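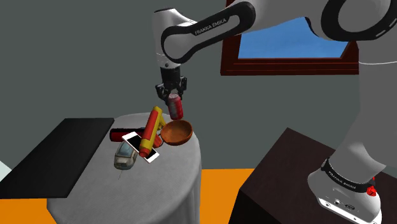
Hiring the hall: your questions

Dredthorpe Parish Rooms. Updated March

Share | 5 comments

How do I book?

Email or ring, either is fine. Give us the date, start and finish, and what it's for. Liliana Galli does the diary and she'll come back to you, usually same evening. Nothing is booked until you've had her reply in writing. Pencilled is not booked.

What does it cost?

Main hall is £20 an hour. Small room, ask. Regular groups pay by the term, in advance. Kitchen is included with the main hall but not with the small room, sorry, we know it's next door.

Is there a deposit?

£81 for parties and anything after 6pm. Weekly classes don't pay one. Comes back by bank transfer once the hall's been looked over. If you haven't had it in five working days chase us.

How many people can we have?

81 standing in the main hall, fewer with tables out. Small room 20. These are fire limits so please don't squeeze a few more in. Children count, babies count.

Tables and chairs?

In the long cupboard by the stage. Round ones and oblong ones. Round ones are heavy, two people per table please and DON'T roll them, the floor was only just redone. Chairs stack in fives. Put back how you found them.

Tablecloths?

We've a few you can borrow, wash and return within the week. Wax does not come out. If you want matching ones for a wedding you're better off hiring, try Grerkero on the Brirham road.

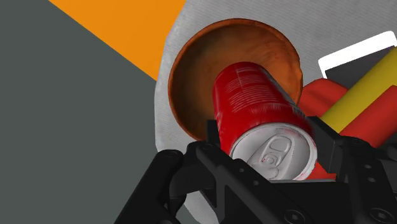 When can we get in to set up?

From the start of your booked time. Setting up and clearing away both come out of your hours, so if the party is 2pm till 5pm you probaly want to book 1pm till 6pm. If nothing's on before you Liliana can sometimes let you in early, but ask her the week before, not on the morning.

Can we bring our own food and drink?

Yes. Oven, hob, two fridges, urn. Urn takes ages, put it on first thing. No deep fat fryers. Selling alcohol needs a licence notice from the council and that's your job to sort, leave plenty of time. Giving it away to guests is fine.

Rubbish?

Take it home. The bins round the back are for the nursery and they get charged if they overflow. Cans and bottles, there's a bank in the car park at Brirham.

Parking?

37 spaces, shared with the surgery till 6pm. Keep the gate clear. Overspill on Ursu Lane but one side only or the bus can't get throuhg.

Music?

Off by 11pm, doors shut after 9pm. There's a limiter on the stage sockets. If it trips, turn down and wait, it resets itself. Bands and discos, tell us when you book.

Bouncy castles?

Small ones only, ceiling is lower than it looks. We need to see the hire firm's insurance beforehand.

Is it step free?

Front door, main hall, small room and toilets, yes. Stage, no. Hearing loop in the main hall, switch is behind the left hand curtain.

What if I need to cancel?

More than 20 days before, full refund. Less than that, half. On the day, nothing back unless it's snow or we've had to shut.

Something's broken or the heating won't come on?

Ring Mitiku Assefa, number's on the noticeboard in the porch. Heating is on a timer, press the green button once and leave it.

Recent
Floor works finished
Term dates for regular hirers
Lost property, please collect
Keys: new drop box by the side door

Contact: the booking office, Dredthorpe Parish Rooms | © Dredthorpe Parish Rooms | Back to top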